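Category: Meetings and Minutes > Equipment Review

Perorura Handling Lab
Minutes of the equipment review meeting, Mar 9, 2024

Present: Huia Bolger (chair), Slamet Sutanto, Murray Trevaskis, Merle Kereama (minutes)
By phone, items 3 to 5: Valentin Fleury, Brallov
Apologies: none

1. Minutes of the previous meeting

Accepted with one correction. Under "Licenses", the workstation named should be the one in the Grimshaw room. Merle has amended the file copy.

2. Matters arising

2.1 The graphics card for the second workstation has been delivered and fitted. Murray has moved the old card to the spares shelf and updated the asset sheet.

2.2 The request to Rombridge for a price on a comparable simulation package is still open. Slamet has written twice. The chair asked that the review go ahead on the Brallov package alone, with Rombridge added if a reply arrives before the July budget round.

3. Brallov simulation kit: scope of the review

3.1 Slamet summarized what is on offer. The kit consists of a simulator, a two-finger gripper model, a library of scanned and modeled objects, and a set of prepared tabletop tasks. The library on the trial license holds 476 objects. The full license adds the import tool, which the lab would need for its own parts.

3.2 Valentin confirmed that the trial license covers 2 workstations and that logs made during the trial may be kept after it ends. He confirmed that rendered views may be used in internal reports. Use in published papers needs a line of credit, and he will send the wording.

3.3 Murray asked whether contact settings are stored per object or per task. Valentin said per object, with a task-level override. Murray asked for this to be stated in the manual, where the override is mentioned only in the index.

4. Results to date

4.1 Slamet ran the grasp tasks at default settings over 99 attempts. The log files are complete. He has not yet sorted the failures by cause and did not wish to report a success rate until he has. The chair agreed. The figure will be brought to the next meeting.

4.2 Long, narrow objects were discussed separately, as they are the closest match to the lab's channel and trim parts. Murray's view is that the approach angle matters more for these than grip force, and that the default planner does not take enough account of an object lying diagonally to the gripper. Slamet did not disagree but wants the sorted log first.

4.3 Collision shapes. Merle noted that several library objects have uneven outlines, and asked whether the collision shape follows the visible surface or a simplified hull. Valentin said a simplified hull is used by default, and that a finer shape can be turned on at a cost in speed. Slamet will repeat a subset of the attempts with the finer shape.

4.4 Render quality. The wrist view was considered adequate for checking finger placement. Shadow edges are coarse at the current setting. Murray asked whether this would affect any vision model trained on the output. Valentin said a higher shadow setting is available on the trial license and will send the parameter name.

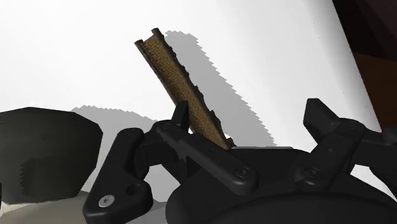 Fig. 1. Simulated gripper view, fingers open, narrow trough-shaped object between and beyond the fingertips. Note stepped shadow outline at right of object (item 4.4).

4.5 Murray observed that in views of this type the near finger linkage passes in front of part of the object. He asked for a second, fixed viewpoint to be logged with the wrist view. Slamet will add one above the table.

5. Cost and support

5.1 Valentin went through the quotation. Support is by email, with telephone support at extra cost. The chair asked for the telephone option to be quoted as a separate line.

5.2 Huia asked whether the object library can be used if the license lapses. Valentin said it cannot, but that objects imported by the lab remain the lab's own and can be exported in a common mesh format.

Valentin left the call.

5.3 It was agreed to make no purchase decision until items 4.1 and 4.3 are reported.

6. Actions

Slamet: sort the log by failure cause; repeat a subset with the finer collision shape; add the fixed viewpoint.
Murray: measure three trim parts for import; draft a note on approach angle.
Merle: circulate the revised quotation when received.
Valentin: credit wording; shadow parameter name; telephone support price.
Huia: write to Rombridge once more.

7. Any other business

The door code for Room 2002 has been changed. Merle holds the new code.

The meeting closed. Next meeting to be set by email.

Related items
Brallov simulation kit: trial license terms
Workstation allocation, Grimshaw room
Review template for purchased software
Equipment review: minutes of the previous meeting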